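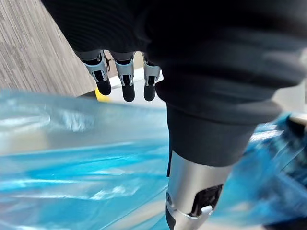
Court Two Resurfacing and Changes to Junior Basketball Fixtures

Work on court two at the Plorora Recreation Centre finished in June, and the court is back in the booking system for training and competition. The Gresteo Junior Basketball League has revised its draw and several of its operating rules as a result. Team managers should read this item in full before submitting their second-half rosters.

Surface and line marking

The old coating was sanded back to bare timber and recoated in 2 passes of a water-based polyurethane. The previous finish had worn through in both key areas and along the sideline nearest the scorer's bench, and the worn patches had a noticeably lower grip than the rest of the floor. The new coating has an even sheen and will feel faster underfoot for the first few weeks.

Line marking has been simplified. Basketball lines are now black throughout. Netball lines are red and badminton lines are light grey. The old volleyball lines were not reinstated. The under-12 free throw line is a broken line inside the senior one, and referees have been asked to point it out to both teams before tip-off.

Food and coloured drinks are not permitted past the double doors. Water bottles stay behind the team bench. Shoes worn outdoors must be wiped on the mats at the entry, and black-soled runners that leave marks will be turned away at the door.

Revised draw

Under-12 and under-14 games return to court two. Under-16 games stay on court one, where the shot clocks are. The five postponed rounds cannot all be replayed, so the league has adopted the following arrangement:

Rounds four and five will be replayed as midweek games at Virnbridge.
Rounds six, seven and eight are recorded as washouts, with competition points shared.
Percentage will be calculated on games played only.
Finals qualification remains at four teams per grade.

A player needs five games to qualify for finals. Shared-point rounds count toward this total if the player was listed on the roster at the time of the postponement. Managers who believe a player has been left off should lodge a correction with the league office before the last home-and-away round. Corrections received during finals will not be considered.

Timing and timeouts

Junior games will be played in four quarters of eight minutes with a running clock. The clock stops for timeouts, injuries and all whistles in the last minute of the fourth quarter. Each team has one timeout per half. Unused timeouts do not carry over. A game that starts late loses the time from the first quarter, and a team that cannot field four players at the end of that quarter forfeits.

Full-court defence is not permitted in under-12 games. In under-14 games it is permitted until the margin reaches 21 points, after which the leading team must drop back behind halfway. The first breach is a bench warning and any further breach is a technical foul charged to the coach. Last season's wording was read differently by different referees, and the new wording applies to every grade below under-16.

Scoring

The Gulyás scoring tablet has been moved to the centre of the bench and is now connected by cable. Paper scoresheets are still required and remain the official record. Where the two disagree, the referee corrects the tablet from the sheet at the next dead ball. Both teams must supply a scorer. The home team runs the clock.

Fees and seating

Game fees are unchanged. The resurfacing was paid for from the court levy, and the remaining $1000 in that account has been set aside for replacement backboard padding. The retractable seating on the western side is certified for 200 spectators. The bottom row must be kept clear during play, and prams should be parked in the foyer.

Rosters for the second half are due at the league office by 5 pm on the closing date shown in the team portal. Late rosters attract the usual fine.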